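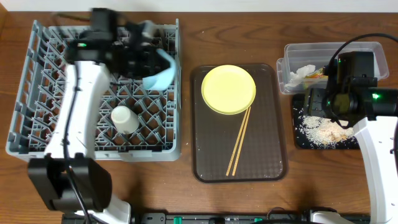
The two-arm table-clearing cell at the Jurex service workshop, with the left gripper holding a bowl over the dish rack.

Jurex Publishes Maintenance Schedule for Two-Arm Table-Clearing Cell

2026-01-24 — Jurex today released the full setup and maintenance schedule for the two-arm cell it operates at its Lekota workshop. The schedule covers mounting, cabling, gripper care and the daily checks carried out before the cell is put to work on tableware. It replaces the interim instructions issued to operating staff in September.

The cell consists of two arms fixed to a common rail along the front of a wooden table. It is used for clearing tasks, in which dishes are moved to a rack and leftovers and wrappers are sorted into separate containers. Under the new schedule, the rail fasteners are to be checked for tightness after every 90 hours of operation. Both arms must be powered down and resting on their supports before any fastener is touched.

Cable routing receives the longest section of the document. Each arm carries its cable on the outside, and the wrist must be able to turn through its full working range without pulling the cable tight or trapping it against the forearm. Technicians are instructed to move each joint slowly by hand, one at a time, and to mark any point of contact with tape. A cable that shows a flattened or shiny spot is to be replaced on the same shift.

"Most of our stoppages over the past year began at the wrist," said Marius Ardeleanu, head of technical services at Jurex. "The arm would run well for weeks and then lose a signal when it reached for the far side of the table. We have moved the cable clamp farther back along the forearm and written down exactly where it goes, so that the next person does not have to guess."

Gripper jaws are to be wiped with a damp cloth at the end of each shift and inspected under a lamp for food residue. Dry grains and shreds are a particular concern, as they can work their way into the jaw slides. Compressed air may not be used for this purpose. Jaw pads are to be changed after up to 3000 grasps, or sooner if a bowl or plate slips during the morning check.

The morning check itself has been shortened. The operator confirms that the indicator light on each wrist is green, sends both arms to their home positions, and runs one practice transfer with a cup, a bowl and a plate. The rack and trays must be returned to their taped outlines on the table before the practice transfer begins. If either arm misses its target, the cell is to be recalibrated from the rail outward — base first, then wrist, then gripper.

Spare parts for the cell will be supplied by Fitach under an existing agreement and held in the Lekota stockroom. The initial stock list comprises 187 items, including jaw pads, clamps, rail bolts and two complete cable sets. Repairs to joint housings will continue to be carried out by Dreten at its own premises.

The schedule takes effect immediately for all Jurex operating and service staff. Printed copies are available from the technical services office, and requests should quote document number 1725.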